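Umstead White Work Table with Hedness Wicker Basket

Sold as a set or separately. Listing text by Inês Frade, last revised March 30, 2020.

I write most of the listings for Ondenell, and I was not keen on this one. A white table for sorting, folding and packing sounds like a thing dreamed up by someone who doesn't sort, fold or pack. White shows everything. I said so in December when the Umstead came in and I was told to use it for a while before complaining, so I did.

The table

The Umstead has a large, plain top with a matte surface. No pattern, no fake grain. The maker's sheet calls the color "restful," a word I would have charged them for. It is white. The matte part matters more, as a shiny top under overhead lights gives me a headache by lunch, and I can work at this one all afternoon.

You will see specks on it. Crumbs, lint, bits of whatever you were opening. If that is going to bother you, buy a darker table, and we have several. I wipe mine with a damp cloth at the end of the day and leave it alone in between.

The sheet also says the top is "virtually scratch proof." I don't repeat that in our own copy. I dragged a stapler across it twice with no mark, and I haven't tried anything worse. Use a cutting mat.

Assembly is for 2 people. The sheet says one person can do it. One person can also move a piano, I suppose. The top is heavy and awkward to flip and you will want help for that step at least. The tool in the box is poor, so use your own if you have a set.

The basket

The Hedness is a woven wicker basket in a warm tan, with a thick braided rim. The rim is the reason I stopped grumbling. Cheap baskets finish in a thin edge that comes undone at the corners, and then you're picking splinters out of your sleeves. I pick ours up by the rim all the time, which you are not supposed to do with a full one, and it has held.

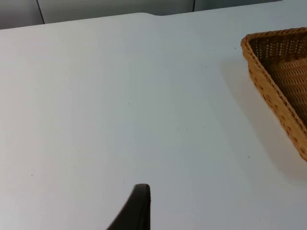
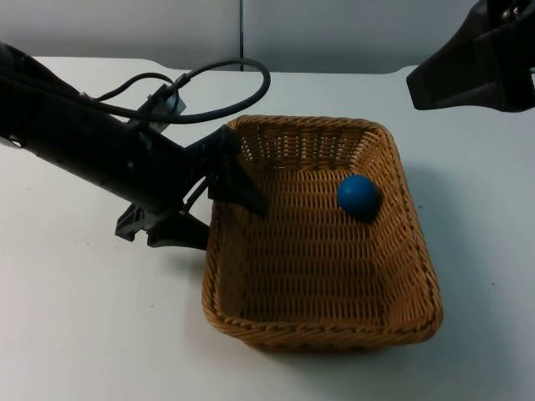
The Hedness basket on the white Umstead table.

What it's good for: mail, yarn, rolled hand towels, small boxed goods waiting to be packed. What it isn't good for: anything damp, anything very small, anything with hooks or Velcro. Knitters, put a cloth in it first. Wicker will grab a loose strand and you will say things.

We used to carry the Sárközi basket at a higher price, and customers still ask for it. I had both on my desk for a few weeks. The Sárközi had a tighter weave and a lid that never sat flat. For open storage I don't see what the extra money bought you. For keeping a cat out, fine, the lid won.

Color varies from basket to basket. We don't match them, and we don't take back a basket for being a shade darker than the one you already own. Please don't order four and send back three.

Care

Table: damp cloth, mild soap, dry it after. No scouring pads. We have not tested bleach and won't tell you it's OK.
Basket: brush or vacuum. Keep it away from heaters. If a strand pokes out, snip it, don't pull.

Ordering

Item number for the set is 548. The table ships flat, the basket ships in its own carton and often shows up first. If it does, your table isn't lost, so give it a few days before you write to us.

Orders over 500 dollars ship free, and the set gets you there. The basket alone does not. Shops and schools buying in quantity should ask for the trade sheet, and please say up front whether you have a loading dock.

Returns within the usual period, in the original carton. Tables that have been put together can come back only if something is wrong with them. "Whiter than expected" has been tried.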